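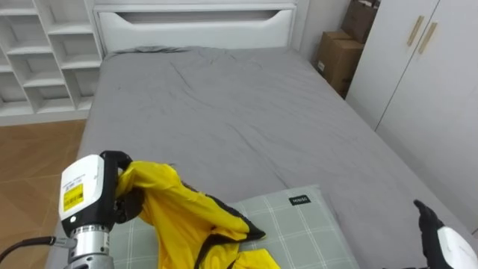
A yellow top with black trim, and the checked pillow it partly rests on.

Opinion > Household > In defence of the bed as a folding table

I have folded clothes on a bed all my life, and I mean to go on doing it, whatever the tidy people say. My friend Tiruwork Berhe, who has a proper table for the job and irons her tea towels (bless her), thinks it slovenly. A bed is for sleeping, she tells me, and a pile of washing left there at four in the afternoon will still be there at bedtime. I can't pretend she is wrong about the second part.

But think what a bed gives you! There is room to spread the sleeves right out, which my kitchen table in Costello Street never allowed, and there is the pillow, a much underrated thing. Put a slippery garment down on a polished table and it slides about like a fish. Put it on a pillow with a bit of weave to the cover and it stays where you left it, at least long enough for you to find the other cuff.

Thin shiny things are the real test, I think. Cotton wants to be folded and wool doesn't much mind, but those light jackets twist themselves into a rope the moment you pick them up by the wrong bit. My advice is to give up on neatness at first. Lift the whole bundle by one fold, let the rest hang, give it a shake and see which way the edges fall. Contrasting trim is a great kindness here, and I wish more makers would bother with it, as you can follow it round with your eye and work out what is front and what is back.

I once spent 20 minutes on my nephew's cycling top, which was plain navy from collar to hem, and in the end I rolled it up and put it in the drawer like a sausage. He has never complained. Tiruwork, when I told her, went quiet for a moment and then offered to lend me her table.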